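### 5.2 Tidying into a crate: how close are we?

Of all the chores on the Venmont list, this is the one we most wanted to try. Wiping a table is mostly a matter of covering an area, and a bare floor forgives a great deal. Putting small things away is different. The objects vary in size, half of them have lids, and the place they have to go is usually already full of something else. A person does it while talking on the phone. We think a machine that could do it reliably on an ordinary desk would be useful the same afternoon, in a kitchen or a stockroom as much as in an office.

Lineo was given 223 attempts at the chore. Each attempt began with one object on the table or in a container, and ended when the object had been let go in its proper place or when we stopped the arm. We did not clear the table beforehand. Jars, tape, boxes and lids stayed where their owners had left them, and we were strict about this, as Section 3 explains. Lineo was told which object to move and where it belonged, but got no help with the order of its movements.

The result pleased us a good deal: 156 attempts ended well and 67 did not. Under the earlier controller (Section 4) we had stopped counting before the end of the first session, so to be discussing the failures one by one feels like real progress! Figure 3 gives an idea of the work at hand.

**Figure 3.** Blue finger pads over an open navy box with a green screw cap inside. A ribbed plastic crate stands behind it; to the left are a glass jar of dried leaves and a roll of packing tape with a red lid in its core.
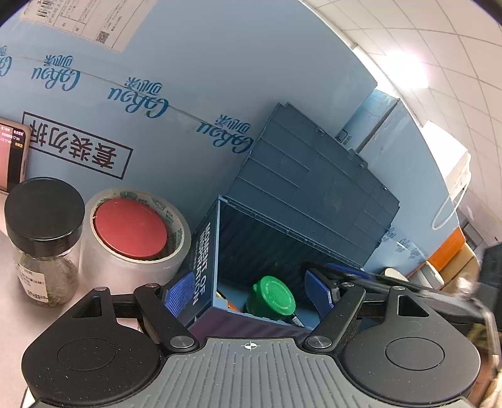 One reader of our draft objected that a chore should be judged by the time it saves, and that a machine which puts a bottle away correctly but needs watching has saved no time at all. The same reader asked whether anyone would really wait for an arm to do what a hand does in a moment, and suggested that we report supervision as a cost next to every success.

We agree with most of this, and Table 6 now has a column for it. On the question of waiting we are more hopeful. People wait for dishwashers quite happily, because they are somewhere else while the machine works. Speed matters far less once you can leave the room, and the thing that keeps us in the room at present is the fear of a spill or a crushed box. So the failures deserve a closer look.

Of the 67 failures, 56 came in the last stretch of the reach, with the fingers already near the object. Finding things was hardly ever the trouble. Lineo picked out the right target among similar ones more often than we had dared to expect, and it coped well with a change of lighting in the middle of a session. What went wrong was contact. A finger touched the rim of a container before it touched the object, or one pad arrived early and pushed the object into a corner where the other could not follow.

Round lids were the hardest of the lot. They offer a good edge when they stand clear of their surroundings, and very little when they sit low in a bin with other things leaning on them.
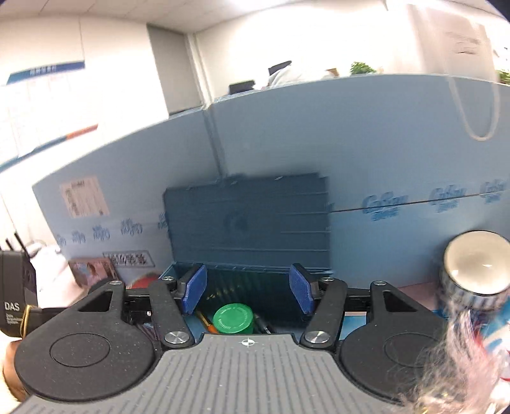 The remaining failures were of mixed origin. Several were slips during the lift, nearly all with smooth glass. Two were plain mistakes about the destination, where Lineo carried the object with great care to the wrong container – a fault of our wording, we believe, as "the box by the crate" can mean more than one thing.

We also tried a simple change on the Dadon arm. Before closing the fingers, it now makes a small sideways nudge and checks whether the object moves with it. If nothing moves, the arm backs off and comes in again at a steeper angle. The Kalniņš score, which punishes hesitation, goes down slightly with this change. We kept it all the same. Watching the arm notice that it is pressing on the side of a bin, pull back and try again is a delight, and it is much closer to what a person does with a crowded drawer.

Two limits should be kept in mind. Every attempt moved a single object, so we can say nothing yet about clearing a whole desk, where each move changes the next. And no lid was opened or closed by the arm. Section 5.3 takes up lids on their own, starting with screw caps held in a fixed stand.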